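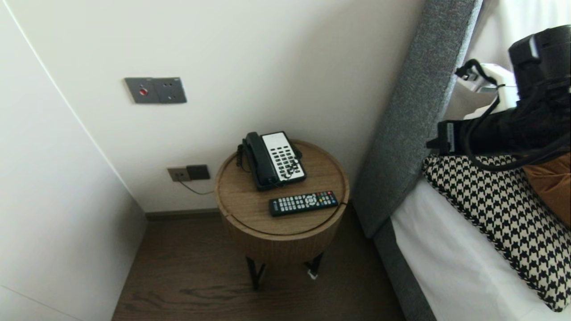

Speaker notes: Loss of grip during bedroom tidying trials – findings and changes to practice
Speaker: Adaeze Nnaji, Kuusk
Session: Saturday, second talk after lunch

Slide 1. Opening
Thank the chair. State that the talk concerns one fault, found in October, during trials of the Dindamel arm in furnished bedrooms. No person was hurt. The damage was limited to one lamp, which has been replaced. The full report was written by Meirion Harries and Miyuki Kobori and may be requested from either of them.

Slide 2. The work
The arm is asked to carry out ordinary room duties: placing cushions, straightening a sheet, returning a remote control to the bedside table. Soft items account for most of the programme. The gripper has two fingers and closes until the motor current reaches a set limit. Remind the audience that cushions differ a good deal. A woven cover with a braided edge gives the fingers something to hold. A smooth cover with a slight sheen gives them very little.

Slide 3. What happened
At 11 in the morning, on run 1632, the arm lifted a cushion from the head of the bed and began its move towards the foot. Part of the way across, the cushion slid out. The controller did not register the loss. It continued to report a held object and completed the move with the fingers closed on nothing. On the return it took the path reserved for a loaded gripper, which passes higher and wider than the empty one, and the wrist struck the lamp.
Mojtaba Vahidi was at the desk and pressed the emergency stop. The arm halted as designed.
(Pause. Do not play the video until the next slide.)

Slide 4. Video
Let it run once without comment. On the second showing, point out the moment of the slip, then the status line, which still reads HELD.

Slide 5. Cause
There were two faults, and both were needed.
First, the grip check was made once only, at the moment of lifting. It was written for hard objects and had been carried over to soft ones without review.
Second, the closing limit had been lowered the week before to avoid marking fabric. The change was sensible in itself and was entered in the log. It was not passed to the person responsible for the grip check.
Be plain on this point. The supplier of the fingers, Fekum, was asked to inspect them and found no defect.

Slide 6. Why it was not found sooner
The logs were searched for earlier cases. Around 100 lifts of smooth-covered cushions had been recorded, and in 11 of them the cushion had been lost before the end of the move. Each had been marked by the operator as a placing error and the run repeated. The form in use at that time offered no entry for a dropped item. Digby Grimshaw has since redrafted it.

Slide 7. Changes made
The grip is now checked throughout the move, by finger position as well as by current.
If the two readings disagree, the arm stops where it is and waits for the operator.
Any change to a force limit must be signed by a second member of staff before the next run.
Cables at the wrist are inspected at the start of each session. They played no part in this event, but the inspection was found to be overdue.
The loaded path has been redrawn to keep clear of lamps and headboards.

Slide 8. Matters still open
The new check stops the arm too readily on thick cushions, where the fingers go on sinking after the lift. Zatuneo has offered the loan of a fingertip pressure sensor and fitting is planned. Results are not yet available and should not be promised.

Slide 9. Questions
If asked about people in the room: trials are run with the bed unoccupied, and this rule will remain in force until the open matters are settled.
If asked about speed: the arm was within its permitted limit.
Questions on cost should be referred to Meirion Harries.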